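Fio sobre a minha semana ensinando dois braços a mexer com argolas de chaveiro. Sim, argolas de chaveiro. Pega um café que é comprido 🧵

Pra quem chegou agora: trabalho com coleta de demonstrações na Brunuvano. Eu opero os dois braços à distância, um em cada mão, faço a tarefa inteira, e a gravação vira exemplo pro modelo aprender. Muda a tarefa, muda tudo que a minha mão achava que sabia.

A tarefa de julho é a que a gente apelidou de Koyama: pegar argola metálica, dessas de chaveiro com duas voltas, separar, juntar, passar de uma garra pra outra. Parece brincadeira de criança. Eu também achei isso no primeiro dia kkkk

Primeira coisa que aprendi: argola não fica parada. Você encosta em uma e as vizinhas vêm junto, deitam, giram, se enfiam uma na outra. Com os dedos de verdade a gente corrige sem nem perceber. No controle, cada correção dessas é uma decisão.

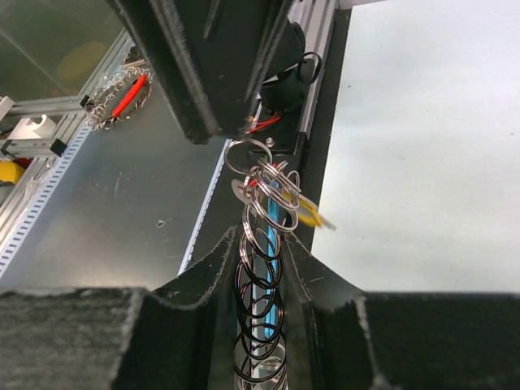
E o modelo copia as suas decisões, inclusive as ruins! Se eu fico hesitando em cima da argola, ele aprende a hesitar. Nas minhas primeiras gravações dava pra ver a garra indo, voltando, indo de novo, parecia eu escolhendo sabor de sorvete.

Quem me tirou disso foi a Vira Sydorenko, que opera faz muito mais tempo que eu. Ela assistiu 5 episódios meus em silêncio e só falou: "decide antes de descer". Mudou a minha vida. Agora eu paro lá em cima, escolho a argola, o ângulo, e desço de uma vez.

Outra dica dela — essa eu demorei pra engolir — é descartar sem dó. Episódio em que eu me atrapalhei e salvei no susto vai pro lixo, mesmo que a argola tenha chegado onde devia. Ontem gravei 40 e joguei fora 14. Doeu, mas a taxa de hoje já foi melhor.

(sim, eu guardo uma pastinha secreta com os piores. não, não vou postar)

Agora a parte de que eu mais gosto, que é trabalhar com as duas mãos. Um braço segura, o outro chega por baixo ou pelo lado, e você precisa pensar na pinça que está parada tanto quanto na que está se mexendo. Se a parada aperta de mau jeito, a outra não tem por onde entrar.

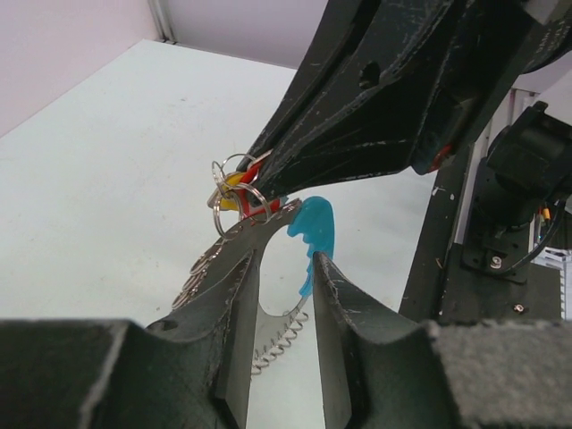
Chaveiro na ponta de uma garra, com a plaquinha amarela e a vermelha, visto da câmera do outro braço.

Essa visão da câmera do punho vicia, gente. No começo eu só olhava a imagem geral, porque a de perto me dava um pouco de enjoo. Hoje uso a de perto pra quase tudo que é contato e a geral só pra me localizar.

O ruim é que de perto os próprios dedos da garra tapam um pedaço enorme da vista. Então rola muito de confiar na outra câmera por um segundinho, ou de abrir um tiquinho o ângulo do punho só pra espiar. E esse espiar também fica gravado! O pessoal do treino diz que tudo bem, desde que seja sempre parecido.

Transparência é outro capítulo. Plástico translúcido muda de cara conforme a luz, e quando tem metal brilhando do lado eu perco a borda da peça. Peço pra repetirem a mesma luz entre uma sessão e outra e anoto quando mudou alguma coisa. Minhas anotações são um caos, mas existem.
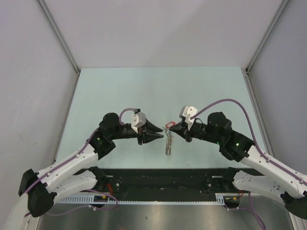 Também tem a dança de aproximar as duas pontas sem bater uma na outra. Eu vou com o braço esquerdo até perto, paro, e aí trago o direito bem devagarinho. Minha ordem é sempre essa. A Vira faz ao contrário e jura que é melhor, então a gente combinou que cada uma grava do seu jeito e o treino que se vire com a variedade 😂

Perguntaram se cansa. Cansa o ombro! Não é força, é ficar com o braço no ar segurando a posição. Faço 4 pausas por turno, levanto, bebo água, olho pra longe. Sem isso, os últimos episódios saem todos tremidinhos e vão pro lixo do mesmo jeito.

Perguntaram também se eu não ia preferir programar o movimento direto. Pra caixa que está sempre no mesmo lugar, vai fundo. Pra um bolinho de argola que cai diferente toda vez, eu nem saberia por onde começar a escrever a regra. Mostrar é mais fácil que explicar, pelo menos pra mim.

Amanhã cedo tem mais uma rodada, e depois o pessoal quer testar a versão treinada com as gravações novas. Se ela copiar a minha mania de parar lá em cima antes de descer, vou ficar até orgulhosa — conto aqui como foi. Dúvidas podem deixar nos comentários que eu respondo no intervalo!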